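Takovton

Takovton was a chat bot that played music and radio in group voice channels. It was written by Suqin Han and Josphat Lyimo, who had met on a hobby forum for people who liked tinkering with chat programs, and for a few years it was a familiar guest in small gaming and study communities. It closed after a dispute over the streams it relied upon.

History

Han began the bot as a bit of evening fun, wanting her friends to be able to hear the same song at the same moment while they played. The first version knew only two commands, play and stop, and had a habit of forgetting the second. Lyimo joined soon afterwards and rewrote the queue, so that several listeners could add songs without pushing one another's choices out of line. By April of the following year the bot was in use on 3000 servers, a good many more than its makers had planned for, and the pair moved it from a spare computer in Han's flat to rented machines run by the hosting firm Garnance.

The bot was free to use. A paid tier, called Qin, was added later and offered clearer sound, longer queues and a setting that kept the bot in the channel overnight, much loved by people who liked to fall asleep to rain noises.
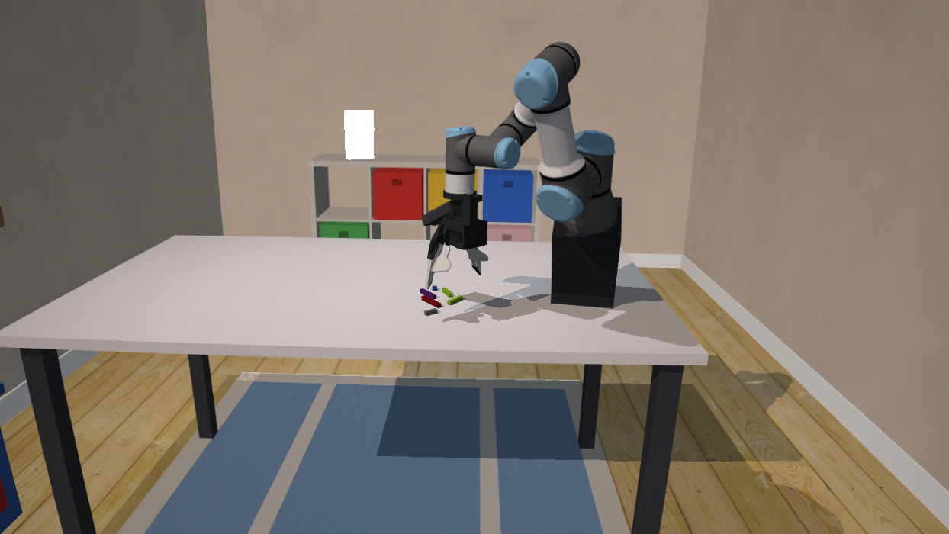
Simulated robotic arm above a table with six small blocks.

Features

Listeners asked for a song by typing its name or pasting a link, and the bot would join their voice channel and begin playing. Server owners could choose who was allowed to skip a track, either by giving the right to trusted members or by putting it to a vote. There were eight sound filters, among them a bass boost and a slowed-down mode, and lyrics could be shown in the chat as the song went along. The help pages were written by Lyimo in a chatty style and were quite often quoted by users for their own sake.

Closure

Takovton drew much of its music from Zustby, a video site whose terms did not allow sound to be passed on without its adverts. Zustby wrote to the makers asking them to stop, and after a short exchange of letters they agreed to do so. Users were given four weeks' notice, which many spent copying out their saved playlists, and Qin subscribers were refunded for the unused part of their term. The bot was switched off at midnight at the end of that period.

Han and Lyimo kept the support channel open for a while longer as a place to chat. Parts of the queue code were later released for other developers to use, though the streaming part was left out at Zustby's request.

See also

Chat bot
Internet radio
Streaming media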